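Section 2: Folding a Uniform Shirt with Shoulder Marks

I wrote the Pridden folding guide for people who pack in a hurry, and I'm one of them. This section covers anything with epaulettes or shoulder boards. If your shirt has plain shoulders, skip ahead to the next section, you'll be done in half the time.

What you need

The shirt or jacket, a flat surface bigger than the garment with its sleeves out, and the Pridden folding board (the stiff one from the large pouch, not the bendy one). A lint roller if the fabric is dark. I use my bed because my table is never clear, and a made bed works great as long as you pull the blanket tight first. A soft, lumpy surface makes a soft, lumpy fold!

Before you start

Empty the pockets. Take off name bars, pins, and anything else with a point on it. Check the care label too, and if the shirt needs pressing, press it now and let it cool all the way on a hanger. Folding warm fabric sets every wrinkle you didn't want, and I've done it more often than I'd like to admit.

Laying it out

1. Smooth the blanket with your forearm, from the middle out to the sides. Mine has a busy pattern with bands running across it, and I like that, because I can line a hem up with a band and see right away if I'm crooked.

2. Put the garment down any way it lands. Don't fuss with it yet.

3. Find the shoulders first. On black fabric everything looks like everything else, so I go looking for the gold stripe and work from there.
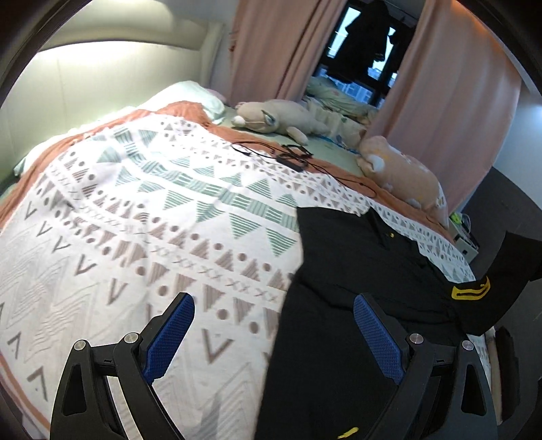
Fig. 2. Black uniform garment lying creased on the bed, with the gold-striped epaulette out to the right.

4. Pick it up by both shoulder seams, holding the seam and never the epaulette. Give it one gentle shake and lay it face down with the collar pointing away from you.

5. Pull the hem straight toward you, then run your palms from the center of the back out to the side seams. Do the collar last.

Note: If the epaulettes slide off, you can take them off now and store them flat in the Eklund sleeve that comes with the travel set. Sewn-on ones stay put, so go straight to step 6.

Folding

6. Center the board on the back, with its top edge just below the collar.

7. Fold one side in over the board. Let the epaulette turn with the shoulder and keep it flat. If it wants to stand up, shift the board a little toward the middle and try again.

8. Lay the sleeve straight down along the board. Repeat on the other side.

9. Bring the hem up in 2 folds, stopping short of the collar, and slide the board out from the bottom. Turn the whole thing over and check that the shoulders match.

CAUTION: Do not press down hard on the epaulettes to flatten the bundle. A crease across a stripe is very hard to get out, and a hot iron can ruin metallic trim.

Packing it

The finished bundle fits the Skokton cube in the medium size. Put it in last, collar up, with nothing heavy on top. I tuck rolled socks inside the collar so it keeps its shape (clean ones, please).

When you get where you're going, hang the shirt up before you do anything else. Even a couple of hours in a steamy bathroom helps a lot, and I'd still rather do that than hunt down a hotel iron at 6 in the morning.

If it didn't come out right

Shoulders uneven: the board was off center. Go back to step 6.

Bundle too wide for the cube: you probably have the large board. The part number is stamped in the corner, and you want 143.

Lint everywhere: blame the blanket. Roll the shirt once before step 6 and once more after step 9.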